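Riderholm workshop puts two grippers through a shopping bag test

Robots that can pick a part off a tray have been a familiar sight at Riderholm for years, and visitors tend to nod politely at them and move on to the coffee. A bag of candy is another story. All through August the small automation workshop has been running a side-by-side trial of two sets of gripper fingers, and the people involved have grown surprisingly fond of a job most of us do without thinking, namely getting something back out of a shopping bag.

The trial is led by Annelies Van Damme, who came to Riderholm after a long spell in packaging machinery and who will happily talk about thin plastic for as long as you let her. The first set of fingers, sold under the name Ferkano, is slim and narrows toward the tip. The second, from the Lambrechts shop, is broader and a bit softer in its grip. Both sets fit the same wrist and run on the same controller, so the fingers can be swapped over a cup of coffee and the work picked up where it left off.

"On a table they are both fine, and you could watch them all afternoon and not have a favorite," Van Damme said. "Then you put the same packets in a bag, where everything leans on everything else, and you start to see their personalities."

The view from the wrist camera gives a good sense of the problem. The packets sit crowded together in a narrow fold, the plastic lets in a good deal of light from one side, and the fingers themselves hide part of whatever they are reaching for. 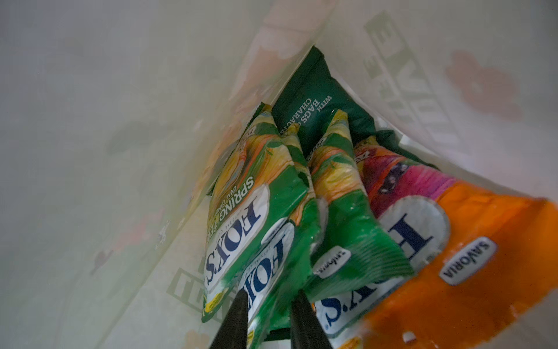
Gripper fingers in among the candy packets at the bottom of a plastic shopping bag, seen from the wrist camera.

Each set of fingers was given 300 attempts at the bag, with the packets shuffled between rounds. An attempt counted when a single packet came out and stayed in the grip until the arm had cleared the opening. Two at once did not count, however pleased the onlookers were, and neither did a packet that brought the bag along with it. The slim fingers came out ahead in the bag, mostly on account of how easily they slip between one packet and the next. The broader ones did better once the packets were out in the open, where they held on through quicker moves and a few fairly rough stops.

Van Damme is careful about calling a winner, and she would like to see the numbers again with a heavier bag and with something rounder than candy in it. She also points out that the softer fingers pinched the plastic far more often than she had expected, and that a good part of this may come down to the approach angle and have little to do with the fingers at all. Changing that angle by 11 degrees halfway through the practice runs made a bigger difference than any setting on the controller — a finding that sent everyone back to repeat a morning's work.

The second half of the trial moved down to the floor. Floor picks are awkward for an arm, which has to come in low and keep its cables out of the way, and a packet lying at a tilt gives the fingers very little edge to work with.

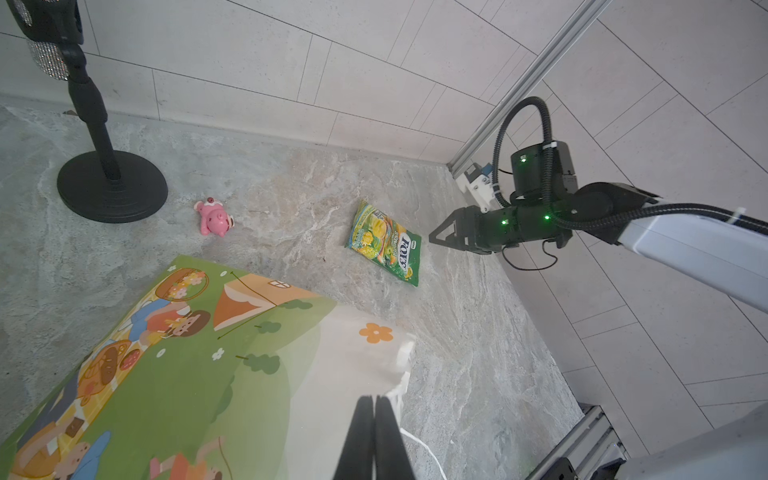
Floor rounds were capped at 60 seconds apiece, and an arm that was still fussing over its approach when the time ran out simply had to give up and go back to its starting position. The slower, flatter approach worked best for both sets of fingers, though it took some patience to watch. One lesson the group plans to carry over to its other projects is to leave more slack in the cabling near the last joint, as the low poses used up more of it than the drawings had suggested.

All the arm motions and camera recordings were logged with Cletine, the workshop's own recording software, which has been rewritten twice since spring and now seems to be behaving itself. The full set comes to 390 minutes of footage, and Van Damme has been going through it in the evenings with a notebook beside her, marking every spot where a finger touched something it was not meant to touch.

A written summary will be available from the front desk once the last of the rounds has been checked. In the meantime the workshop is happy to hear from anyone who has grippers of a similar size and would like to see them tried on the same bag and the same floor. Visitors are welcome too, preferably after 2 p.m., when the morning runs are finished and there is somebody free to show them in.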